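Visit report: Robles citrus packing shed and juice line, open day

Kenneth Jardine

Robles opened its packing shed to growers and equipment people on October 15, 2022. I went mainly to look at the new degreening rooms and the grading line, and these notes follow the order of the tour. Prices were not discussed and I did not ask.

The site sits on the flat side of the road, with the receival bay facing away from the wind. Fruit comes in by half-tonne bin. Each bin is tagged at the orchard gate with block, variety and pick date, and the tag is scanned again at the bay. A bin without a readable tag goes to a holding row until someone rings the grower. In August, at the height of the navel season, the holding row was apparently full for most of a fortnight, and the tags have since been moved from the side of the bin to the corner post, where forklift tines do not reach them.

The degreening rooms are the older of the two building projects. There are two, lined with insulated panel, and each has its own fans and humidity control. The operator runs them warmer than I would for early fruit and vents more often. He said the calyx stays greener that way. I would want to see a season of figures before copying it, as venting costs heat and the rooms are on the same electricity tariff as the cool store.

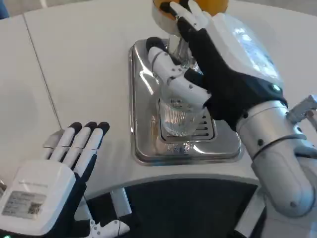 Washing and waxing are done on a single brush bed by Nedel. The brushes are soft for the first section and stiffer for the second, the reverse of most sheds I have visited. Brush speed is set by variety. Thin-skinned fruit goes over at the lowest setting and the bed is kept full, so that fruit does not bounce. The water is recirculated through a screen and a settling tank and dumped at the end of each shift. Sanitiser strength is tested by strip at every smoko and written on a whiteboard beside the tank. The readings on the board were filled in neatly for the whole week, in several different hands, which I took as a good sign.

The grading line is the part most people had come for. It is an Ustum optical grader with 12 drops, installed in the off season. It sizes by diameter and sorts by colour and surface blemish. The weak point is stem-end damage, which is missed when the fruit does not rotate fully under the lights. Two people still stand after the grader to pick out what it misses. The line manager expects to keep them.

Reject handling has improved. Previously all rejects went to one conveyor and the juice plant took whatever arrived. Fruit is now split into blemished but sound, soft, and waste. The first goes to juice, the second is checked by hand, and waste goes to a cattle feeder down the road.
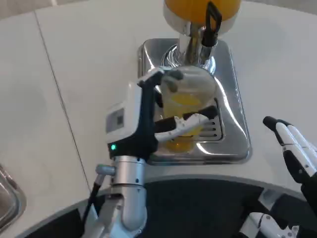

The juice line is small and runs on demand. Cups in the extractor are changed to suit fruit size, a 17 minute job by the shed's own log. Oil from the peel is the main quality problem, and the cups are set slightly open to keep it down at some cost to yield. Sugar and acid are measured on each tank before it is chilled. Late-season navels are kept out of anything that will be stored for more than a day, on account of the bitterness that develops after pressing. Valencias carry the line from spring onward.

Cleaning is by caustic and then acid, with a hot rinse between. I asked how rinse water was checked and was shown a conductivity meter fixed to the return pipe. It had a current calibration sticker. 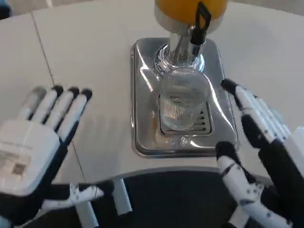
Cold storage was the last stop. The main room holds 115 pallets in racking, with a gap left along the back wall for air. Temperatures are logged through an Aven unit at the door and a second probe in the far corner. The two differ by more than I expected, and the shed now records the corner reading as the official one. Door curtains were torn in two places.

Questions were taken in the lunch room. Most concerned the grader and whether blemish settings could be seen by the grower. At present a grower receives a pack-out sheet with percentages only. Robles intends to add sample photographs of downgraded fruit to the sheet next season, and I would like a copy of the first one issued.

Items to follow up: brush order on the Nedel bed, venting times in the degreening rooms, and the name of the firm that fitted the conductivity meter. Parking for trucks is at the rear gate, and the front drive is too tight for anything longer than a rigid.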